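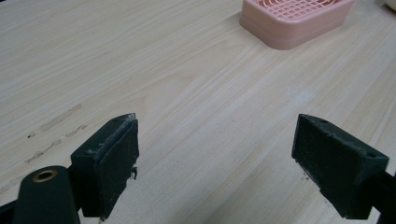
4.2 Timing of weight transfer in leaders and followers

Each couple danced the same basic figure to three recordings, at slow, medium and fast tempo. The order of the recordings was changed between couples. Pressure insoles were sampled at 100 readings a second, and a step was taken to begin when the load on the receiving foot passed 5 per cent of body weight. Steps at the start and end of each recording were discarded, as were any in which the dancers lost hold of each other's hands.

Transfer time is defined as the interval between the start of the step and the point at which the receiving foot carries more load than the other. Hong (Tae-yang Hong, unpublished thesis) used a threshold based on heel contact alone, which gives longer times for dancers who land on the ball of the foot. The two measures should not be compared directly.

After cleaning, 2,000 steps were available for analysis. Figure 3 plots transfer time against tempo for both roles. Followers moved their weight later than leaders at slow and medium tempo. At fast tempo the two curves meet, and the difference between roles is smaller than the spread within either one. The rock step accounts for most of the gap at slow tempo; on the triple steps the roles are close at all three tempos.

Figure 3. Median transfer time by role and tempo. Bars show the interquartile range. Open symbols, Ludden group; filled symbols, Stiltell group.

The Ludden group, who had learned in weekly social classes, showed wider bars than the Stiltell group, who trained for competition. The medians differed little. Of the steps marked as late by the scoring method of Section 3.4, 91 per cent came from the first half of a recording, which suggests that couples needed several bars to settle on a shared pulse. A repeat of the medium recording, danced on a Saturday evening after a full day of classes, gave the same pattern with slightly longer times in both roles.

Floor surface was not controlled. The Ludden sessions took place on sprung boards and the Stiltell sessions on a harder floor, so the effect of training cannot be separated from that of the surface. The Dreterberg data, described in Section 5, were collected on a single floor and are used there to test this point.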